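Tuesday, May 9, 2023
Notebook, Dalside bench, two-arm sorting

Still not sold on the Bosorach plan. The claim is that 493 hand-driven runs will be enough for the tray task, and that anything the arms get wrong after that can be blamed on the policy. I think most of it will be blamed on us. Read back through my notes from October and we said the same thing about the drawer task, with fewer runs and more confidence.

Went over the written task again before starting. "Move the item to the other tray" is all it says. Which item? Which arm? If the left arm picks and the right arm places, where do they hand over? Two operators will answer that two ways and the model gets the average.
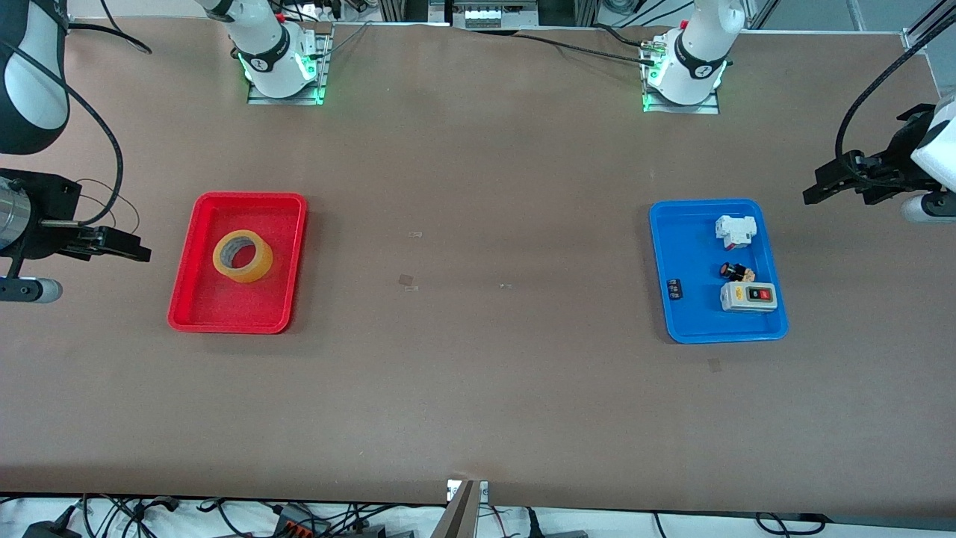

Erraji, bench operator and log keeper

Tape roll in the red tray, electrical parts in the blue one: breaker, small push button with the red cap, the gray two-button switch box, terminal block. The roll is the only thing here I'd call easy. It lies flat and has a big hole, so one finger inside and one outside should do it. The small push button is on its side and I expect it to roll when touched. Jumel says operators will "find a way." Fine, but then the recording is of seven people finding seven ways.

The clear tape bits on the table are our position markers. They are hard to see against the brown, at least for me. Would like something with more contrast, but changing it now means the early runs don't match the later ones. Leaving it.

Open questions:
- Do we keep runs where the operator fumbles and recovers? I say keep, and tag them. Jumel says toss.
- Does the terminal block always start near the same edge of the tray? If so we are teaching a location.
- Run 1744 in the old set is listed as a success with no note on who drove it. How many more like that?

Someone upstairs has already written 3000 runs into the next plan. I'd rather see the first batch replayed on the arms, with no edits, before we agree to that. Asked for a replay slot, no answer yet.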